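Reruvside Clinic Extends Hours for Massage and Rehabilitation Visits

The Reruvside Clinic for Spine and Joint Care will open earlier and close later beginning in March, following a review of appointment requests received over the winter. The new schedule adds two early morning sessions and three evening sessions to the regular week. Massage therapy and rehabilitation exercise visits will be offered during all of the added hours. Chiropractic adjustments will be available in the evening sessions only.

The change was approved by Krawczyk Health Partners, which has operated the clinic since it moved to its present location on the upper floor of the Brulus Building. Glória Teixeira, clinic director, said that patients who work standard office hours had been waiting longer than others for a first visit.

"Our morning and midday times were often open while the late afternoon was full," Teixeira said. "We asked patients when they could come in, and we have arranged the schedule around their answers."

Ha-rang Wi, a licensed massage therapist, has joined the staff and will see patients during most of the new hours. Wi previously worked in sports rehabilitation and has a particular interest in neck and shoulder complaints related to desk work. Visits with Wi may be booked as a single session or as part of a care plan drawn up with one of the clinic's chiropractors.

Massage sessions will continue to be offered in two lengths. First visits for new patients are scheduled for 90 minutes, which includes a health history, a physical examination and a discussion of treatment options. New patients are asked to arrive 15 minutes before the scheduled time and to bring a list of current medications. Copies of earlier X-ray reports are helpful but are not required.

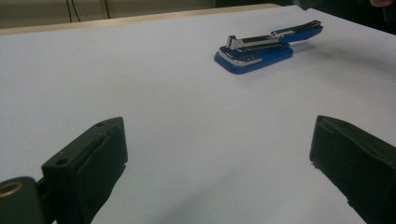 Page last changed: March, 4:15 p.m.

Fees for existing services remain the same. Patients with a standing appointment do not need to take any action – their times will carry over to the new schedule. Those who wish to move to an early or evening session should speak with the front desk, and requests will be handled in the order received.

Online booking through the Dusosis patient portal will show the added hours once the new schedule takes effect. Until then, early and evening visits can be reserved by telephone or in person. The side entrance on the parking lot will be unlocked during evening sessions, and the elevator will remain in service until the last patient has left.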